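Teaching the arm by hand: what to do before you press record

Most guides to hand teaching make it sound like showing a child how to stack blocks. You take hold of the arm, you move it through the job, it learns. I have recorded enough of these to doubt the last part. The arm stores what you did, including the parts you did badly, and the training run treats all of it as good advice. These are the steps we use on the kitchen table, with my reservations left in.

1. Set the table before you touch the arm. Decide what may move between takes and what stays put. If the basket is always in the same spot, the policy can learn the spot and ignore the basket. I would move it by a hand's width every few takes.

2. Strap the cable down, then swing every joint through the range you plan to use. A cable that pulls at one end of the reach will push your demonstration off line, and you will blame your wrist.

3. Write the task in one sentence. "Take the mug off the tree and set it on the table" is a task. "Tidy up" is a wish.

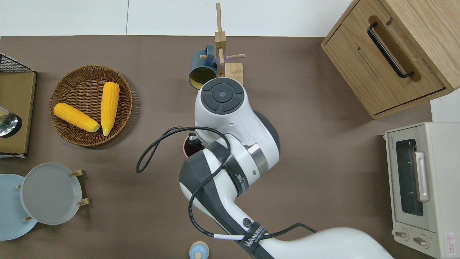
Lutmont Manipulation Group / Teaching and Demonstrations

A crowded table like this one, with corn in the basket, a mug on its peg and plates in a stand, is a fair test of whether you planned your path. The mug tree is the awkward item. Coming off a peg takes a pull along the peg first and a lift second, and people in a hurry do both at once. Practice it five times with recording off.

4. Choose hand guiding or remote control, and stick to one for the whole set. Hand guiding gives you a better feel for contact, but your own arm may end up in the camera view, and it won't be there when the policy runs. Remote control keeps you out of the way and makes you slower and jerkier. The Skolier manual says the two can be mixed freely. We tried it in August and I wouldn't do it again.

5. Record one take, then play it back on the arm before recording any more. If plain playback can't do the job with nothing moved, more takes won't save you.

6. Throw out takes with long pauses. You stopped to think, and the arm will learn to stop there too. Our first set had 200 takes and we kept 134.

7. Test with the objects shifted, and count a near miss as a miss.

As for how many takes you need, I've been told 1000 is the magic number. I have yet to see where it came from. Start with a small clean set, test it, and add takes where it fails.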